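开放日记录:双臂台,布袋装食物模型
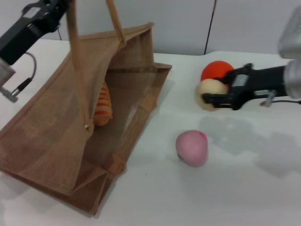
本页最后修改:2024年4月24日 星期三,编辑:Adhiambo Minja

趁还记得清楚,先把今天的事写下来,格式乱一点,大家多担待。开放日从上午一直开到傍晚,签到本上写了291个名字,比去年十月那次热闹得多,到最后我嗓子都哑了。Houshang Azimi 说他那边的移动底盘演示也差不多,水喝了两大壶。

我们这张台子今年演的是收拾布袋:棕色的粗布手提袋横躺在白台面上,口子朝右边开着,左臂在提手那一侧,右臂去夹袋外的东西,往袋里送。食物模型还是从教具柜里拿的那一套,有长条面包样子的,有像桃子的,还有几个圆的。去年演的是叠方块,观众看两分钟就走了,今年换成布袋和吃的,好些人站着看完一整轮还不肯走,小朋友尤其喜欢那个粉色的“桃子”,一直问能不能吃。(不能吃,我说了不知道多少遍!)

最早来的一批是 Platitz 中学的学生,老师带着,队伍排到走廊拐角。我本来准备了一段开场白,讲双臂协调是怎么回事,讲到第三句就发现前排的孩子全在看夹爪,于是干脆不讲了,直接让 Esko 开始。后面几场我都是先演后讲,效果好得多,建议明年也这样安排,开场白最多两句话,剩下的等他们自己问。孩子们问的问题其实比大人的难答。有个女生问:布袋每次塌下去的样子都不一样,机器怎么知道袋口在哪儿?我听了很高兴,这正是我们这半年最头疼的地方嘛。我跟她说,硬盒子的口是固定的,布袋碰一下就变形,所以每夹一样东西都得重新看一遍。她点点头,又问要是袋口整个合上了怎么办,我只好老实说,那就得人来帮忙打开。

成绩记一下。全天一共跑了65轮,一轮就是从摆好到东西全部进袋。其中没有人插手、从头到尾做完的,Esko 数出来是四十八轮。剩下的十七轮,按原因大致分一分:

袋沿塌下来挡住口子,九轮
圆的模型在夹爪里打滑,滚到别处去了,五轮
提手挂住左臂的线缆,两轮
急停被人碰到,一轮(下午,一位家长的背包)

袋沿这一项还是老问题。上午那几次我看得比较仔细,前面那片布拱起来以后,中间会往下坠,边沿弯成一道弧,东西从上面放进去没事,从侧面推就容易把布一起带进去。Niloufar 的意见是把放下的高度提一点,宁可让它轻轻落下去。中午吃饭前我们照她说的改了参数,下午袋沿的毛病只出了两次,上午是七次。轮数上下午不完全一样,不能直接比,不过我觉得方向是对的,下周找个安静的日子专门测100轮,把高度分成几档,好好记一张表。

打滑那五次,四次都是那个红橙色的圆球。表面太光了,夹得松要掉,夹得紧又会往外蹦。Brisa Serrano 从 Aebischer 过来参观,站在旁边看了好一会儿,她说他们做分拣的时候也碰到过,后来是在指面上贴了一层软垫,一次不贵,坏了就换。她答应寄一小包样品过来,我把地址写给她了。收到以后请放在二号抽屉,别跟 Jadari 那批旧垫子混在一起,那批已经发硬了。

提手的事得认真对待。袋子斜着放的时候,两根提手都往上走,近的那一根离左夹爪特别近,手腕一转,线缆就可能跟它缠上。今天两次都是 Esko 眼疾手快停下来的,没有拉坏什么。我想到两个办法,一个是把线缆在前臂上多固定一处,一个是摆袋子的时候就把提手理到外侧去。前一个这周就可以做,后一个要写进摆放说明里。说明现在还是去年的版本,写的是方块,完全对不上了,这个算我的,周末前改好。

下午 Skomham 社区来了一队老人家,二十多位,我原先担心他们嫌站着累,搬了几把椅子放在前面。结果大家都站起来看,有位老先生以前是裁缝,对机器没什么兴趣,倒是把布袋讲解了一通:袋沿上那两块颜色浅一点、偏橙的方补片是加固用的,布在那里厚,折起来自然跟别处不一样。我以前从来没往这上面想过!回头看上午的录像,有几次塌下来的折痕确实是从补片旁边起的。样本太少,先记着,测100轮的时候顺手把折痕位置也写下来。

对了,有人问我们为什么不用纸袋,纸袋不是挺得更好吗。我回答说纸袋我们年初就做过了,成功率高,可是家里和店里大家用的多半是布袋,总得迈过这一步。这位先生留了名片,说他们仓库里也有类似的活儿,想约个时间再来看。名片夹在签到本最后一页,请 Houshang 有空回一封邮件。

现场布置方面也说几句。围栏离台子还是近了一点,碰到急停那次就是因为人往前挤,明年再往外挪半米。灯光没有问题,浅灰的墙板做背景很干净,白台面上的影子有点花,尤其右臂底下那一片,Niloufar 说识别结果里有两次把影子边缘当成了物体,幸好夹取之前就被过滤掉了。她想试试在侧面加一盏柔光灯,灯架仓库里有,灯泡要买。

收摊前的最后一轮是让一个小男孩按的启动键,他爸爸在后面给他录像。那轮跑得特别顺,最后一样东西进袋的时候围着的人都鼓掌了,我也跟着拍手,忙了一天,那会儿是真高兴。

待办:
摆放说明改成布袋版(我)
前臂线缆加一处固定(Esko)
放下高度分档,排测试时间(Niloufar 和我)
给仓库那位先生回信(Houshang)
软垫样品到了以后在群里说一声
食物模型擦干净再放回柜子,今天摸的人太多了

另外,展位上的宣传单还剩20张,放在门口的架子上,谁有客人来就拿去用,用完了不必急着加印,上面的照片还是旧台子的,等换了新的再说。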